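Dadlow gets its own spelling game, and it is harder than it looks

DADLOW, 20 Feb 2021 – Skernavari, the small publisher of word games for people who enjoy being corrected, today opens orders for Atent, a desktop typing and spelling game built entirely from place names, surnames and other words that spellcheckers underline in red.

Atent runs in any ordinary web browser and needs no download. Players hear a word read aloud once, at normal speed, by someone who knows how to say it. They then type what they think they heard. A right answer moves them up the road towards the fictional village of Halás. A wrong one sends them back to the last bus stop, where there is a timetable to read and very little else.

The game contains 501 words. The plan was for 500, but the final list was signed off before anyone noticed that the name of the game had been left out of it. It is now the last word in the set, and testers got it wrong more often than any other, usually by adding a second T.

"My own name has been spelt in seven different ways by the same dentist," said Nazar Pylypenko, founder of Skernavari. "I kept the appointment cards. At some point I laid them out on the kitchen table and thought there might be a game in it. My wife thought there might be a new dentist in it. We have done both."

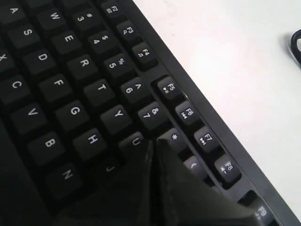

Work on Atent began in September, when Pylypenko wrote to Naveed Gilani, a retired proofreader from Dadlow, asking for a list of words that had given him trouble over the years. Gilani replied by post. The list ran to both sides of the paper and came with a covering note pointing out two mistakes in the letter he had been sent. He was offered the job of words editor the same week.

"I took the post on the understanding that there would be no exclamation marks," said Gilani. "There is one, on the screen for a perfect score. I argued against it and lost. I am told that very few people will ever see it, and I take some comfort from that."

Accents and other marks count towards the score. Players whose keyboards do not offer them can press and hold a letter on screen to bring up the choices, so there is no excuse for arriving at Halas. An early version of the game accepted plain letters throughout. Gilani described that version as "a nice day out" and asked for it to be withdrawn.

Atent can be played in three ways. Solo play has no clock and keeps no record of how long anyone spent staring at the wall. Table play is for families, with one person at the keys and everybody else offering advice. Post play, the slow one, sends a single word to two players each morning and tells them at teatime who was right. Early testers liked Post play best, although one pair of brothers have asked to be matched with other people.

There are no adverts in the game, no coins to collect and no cartoon owl. A single payment buys the whole thing, and each copy may be used by everyone in a household. Schools and libraries can ask for a free shared copy by writing to the words desk. Letters will be answered in the order they arrive, and may be returned with light marks in pencil.

A second set of words, made up of dishes that people point to on menus to avoid saying aloud, is being prepared. Skernavari has not set a date for it, as the editor is still on soups.

ENDS

Notes to editors

Atent is spelt with one T in the middle and one at the end. It has a capital A and no accent.

Skernavari is pronounced with the weight on the third part. The company will answer to most attempts.

Nazar Pylypenko and Naveed Gilani are both available for interview. Please check the spelling of their names before publication. Mr Gilani certainly will afterwards.

Review copies can be requested from the Skernavari press desk in Dadlow.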